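Handout 9 - Setting up and looking after the two-arm cell
Peswood workshop course, revised June 21, 2020

Right, this is the session where we stop talking about arms in general and get on with ours. Fitzgerald Alcantara took the first half last year and I've kept most of his order, but I've added bits on cables, as that's where most of my own time goes (ask me about November, or better, don't).

Before you touch anything, find both teach pendants. There's one per arm, and I want each pendant next to the person who is driving that arm. Press each red button once, check that the right arm drops out, then reset. If you press one and the other arm drops out, you've got them swapped over - come and fetch me.

Next, the feet. Each base is bolted down to the table through its footplate. Go round the bolts with the torque key from the Wiva box and put a dab of paint pen across each head when it's done. I know it's dull! But a base that shifts by a hair gives you a gripper that's out by a lot more at the far end of the reach, and you'll spend the whole afternoon blaming the software.

Then the cables. Follow the black cable along each arm with your fingers, base to gripper, and move the joints one at a time at slow speed while a partner watches the loops. You want slack at every joint and nothing rubbing. If a loop goes tight before the joint reaches its limit, stop, loosen the nearest tie and feed a bit more through. Don't be tempted to pull it from the gripper end, the connector there is the weakest thing on the whole machine.

After that we do the pick check with the fruit and the rabbit tray. Lemon first, then lime, slow speed, tray in the middle. 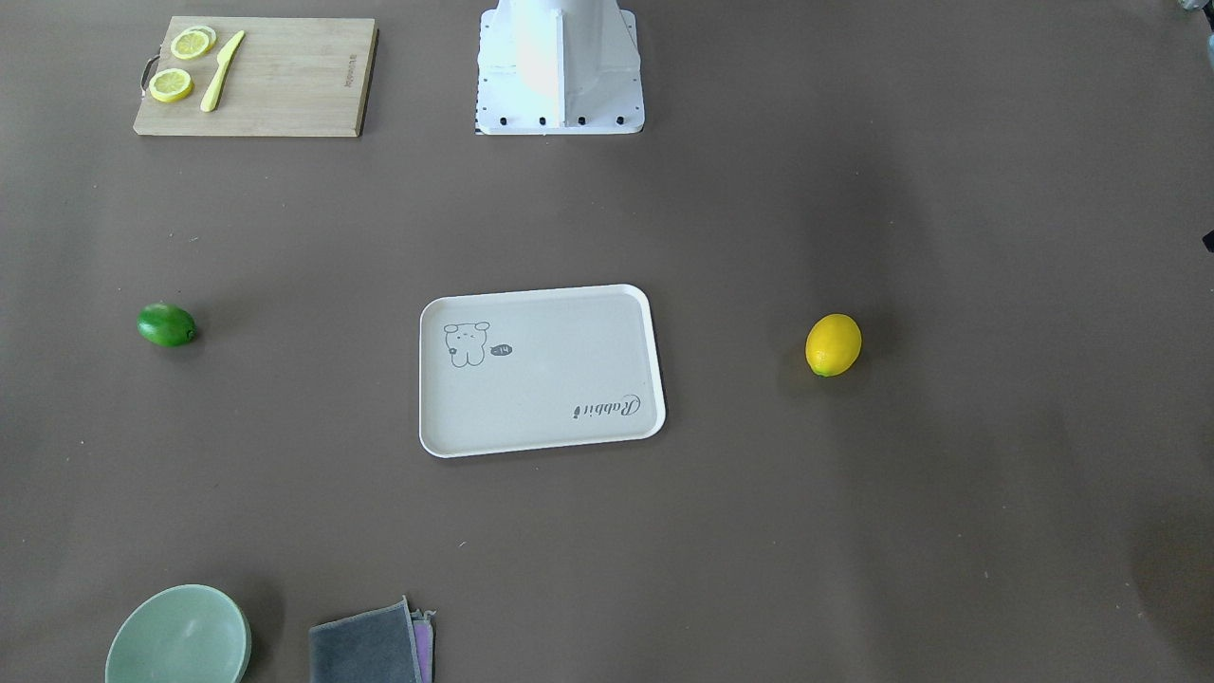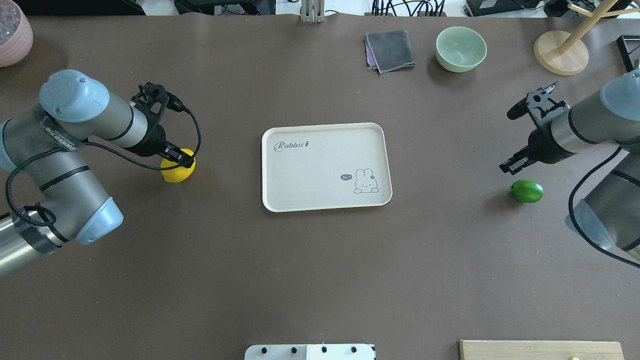 Tray in the middle, with the lemon in the left gripper and the lime still on the table. 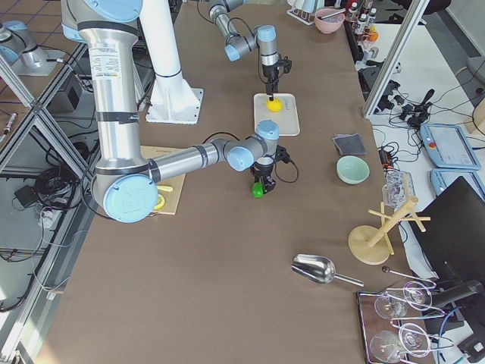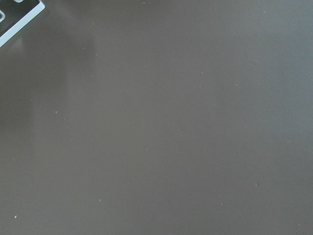
How often should the arms be re-zeroed?
Once at the start of each teaching block, and again after any knock hard enough to trip a joint. Use the routine on the pendant, write the joint offsets in the log, and compare them with the last set before you carry on.

A few things about the log while we're on it. Our arm log is the blue Fodor binder and it's at entry 359 now, so please carry on from there and don't start a new page for every group. Write the hours counter down as well. It read 1,934 when I last looked, and Csaba Csonka likes to do the grease at round numbers, so he'll want to know when we're getting close to the next one.

Gripper fingers: wipe them with a dry cloth before and after. Lemon oil makes the pads slippery, and then people turn the grip force up to make up for it, and then I get squashed lemons. Leave the force at 2 on the Jornanano settings page unless I've told your group otherwise.

If a wrist camera picture looks hazy, clean the lens first and only then go looking in the settings.

For next time, bring your cable sketch with the tie points marked on it, one per pair is fine.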